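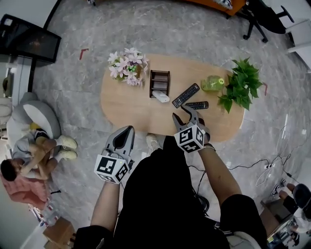
Have you ever pressed the volume button, watched the TV get louder, and wondered how the TV knew? There's no wire between you and it. I used to think it was magic when I was six, and I was a little sad when my uncle Birger told me it was light. Then I thought about it some more and got very happy, because it's light you can't see!

## Secret light

Most TV remotes have a tiny bulb at the front end. It's called an LED, and it shines with **infrared** light. Infrared is a lot like red light, only our eyes can't pick it up. The remote could be blinking right at your nose and you'd never notice.

When you press a button, that little bulb flashes on and off super fast. The flashes make a pattern, kind of like a secret knock on a clubhouse door. Each button has its own knock. "Louder" has one, "mute" has another, and the number 4 has one too.

The TV has a small sensor that waits for those knocks. It sees the pattern, checks what it means, and does the job.

## But what about lamps and sunshine?

Good question (my friend Tahsin asked me this one, and I had to go look it up). Sunlight has infrared in it, and so do some lamps. So the remote's light flickers at a special speed, often tens of thousands of times every second. The TV pays attention to that flicker and ignores the rest – most of the time, anyway. Really bright sun on the sensor can still mix it up.

## Try it on a Tuesday (or any day)

1. Ask a grown-up for a phone and a TV remote.
2. Open the phone's camera and point the front of the remote at it.
3. Press a button and watch the phone's screen.

On many phones you'll see a small white or purple glow. Some phones block infrared, so if nothing shows up, try the selfie camera.

Next, try bouncing the light! Point the remote at a wall instead of the TV and press a button. In my living room it works off the white wall, but it won't go through a pillow. My sister Linnea tried three different pillows to be sure.

Some newer remotes use radio waves, and those can go right through a pillow. If yours does, you've probably got one of those.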